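工单 29：Cinetti 白色桌面发黏、擦完留印
状态：处理中
地点：Fotville 公寓，公共洗衣间
登记人：Dorottya Kiss

问题是这样的

大家好，又是我，还是那张叠毛巾用的白桌子。四月换了 Lodhi 的浓缩清洁剂以后，桌面摸上去总有点涩，手掌按下去再抬起来会“粘”一下，不严重，但是叠浴巾的时候特别烦（布会被拽住，边怎么都对不齐！）。斜着对光看还有一片一片的水印，擦了又有，擦了又有。楼上 Asitz 那间用的是同款桌子，没这个毛病，所以我先不怪桌子。

已经试过的

第一次，清水加旧抹布，擦完当场挺好，晚上又涩了。
第二次，干脆多喷了点 Lodhi，想着脏就多洗嘛，结果更黏，我自己都笑了。
第三次，用厨房纸干擦，掉了一桌子纸屑，别学我。

后来翻出瓶子背面的小字，才看到要兑水，2 瓶盖兑 5 升。我们一直是直接往桌上喷的……好吧，大概率就是清洁剂残留。

这次的处理步骤

1. 桌上的东西全拿走，洗衣篮也别图省事搁在角上。

2. 温水打湿软布，拧到不滴水，从里往外擦一遍，什么清洁剂都不加。水要勤换，第一盆水会起泡，看见泡就说明找对方向了。

3. 白醋兑水再过一遍，比例我是随手倒的，闻着有点酸就行。边沿和桌角多擦两下，那里积得最厚。然后清水收尾，把醋味带走。

4. 干布擦干，晾到上午 10 点左右再用，我是早上开门前弄的。

5. 拿一条毛巾叠好放上去，推一推，看还会不会拽布。我挑的是米色那条毛圈的，毛圈最容易挂住，它要是过得去，别的应该都没问题。叠好了先放在一边，中间的桌面留出来，方便再用手摸一遍。

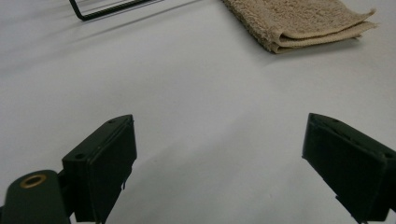 6. 隔一晚再摸。前几次都是当天好好的，到晚上才返涩，所以这步请不要跳过，也请不要当天就跑来把工单关了（上次就是这么关的，我又得重新开）。

跟进记录

10:20 推毛巾很顺，没有拽布的感觉。手掌按下去也不粘了，开心。

14:05 有人问能不能改用酒精。我没试过，不敢说，桌子的说明书里也没找到这一条，先别用吧。

18:40 又摸了一遍，靠墙那头还有一小块略涩，估计是我胳膊短没擦到。单独用醋水补了一次，再过清水。

次日早上，整张桌子都滑了，靠墙那块也好了。水印淡了很多，蹲下来对着灯还能看见一点点，我个人可以接受。

还没解决的

喷壶里剩的那半壶原液我倒回瓶里了，壶也冲过。谁有空的话，帮忙写张兑水比例的标签贴到壶上，字大一点！我的字太丑了，上回写的“勿动”被人看成了“勿劝”。

叠毛巾顺便说一句，大浴巾先对折再折三折，折边朝里放，拿的时候不会带散一摞。这条跟工单没关系，但是每次路过都想讲。

工单先挂着，再用 2 天看看。要是又返涩，请直接在下面回复，写清楚是桌子哪一头、当天用没用过清洁剂，别只写“还是黏”哈。

Dorottya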